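The Desk at the End of the Day

At Plundum, the shared office building managed by Slaoui, each working day closes with a short task. At 5:30 in the afternoon, tenants clear their desks, return pens to the cup and leave the surface ready for whoever sits there in the morning. The practice began in February, at the request of Marwa Hegazy, who oversees the building's 29 shared desks. 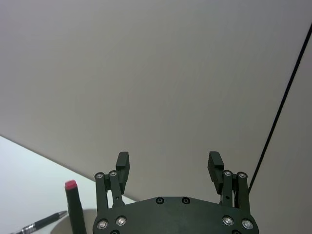
Ms. Hegazy had found that most complaints received by her office concerned small items. Papers were usually taken home, but pens stayed behind and rolled under keyboards. A stock check that month listed 279 of them, many without caps. The new guidance runs to 2 pages and asks for very little – one cup per desk, and a limit on what it may hold.

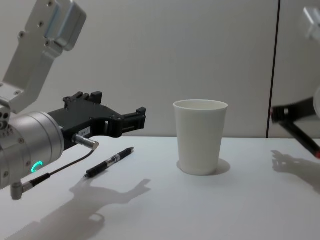

The choice of cup received more attention than might be expected. Tirier, the supplier, offered trays, drawers and divided boxes, and several were tried on the upper floor. Trays filled quickly with receipts and paper clips. A cup takes little room, and a black pen left lying on a white tabletop is easily noticed and put away. Plain white plastic was chosen in the end, and two pens to a cup is now considered sufficient.

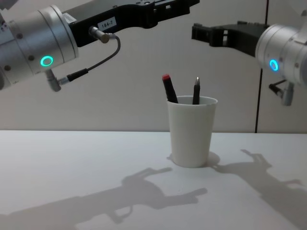
Frauke Sauerland was less certain, remarking that a pencil and a pair of scissors ought to be allowed as well – "at least for those of us who still open our own mail." Her request has been noted, and the guidance will be reviewed before the next group of tenants moves in.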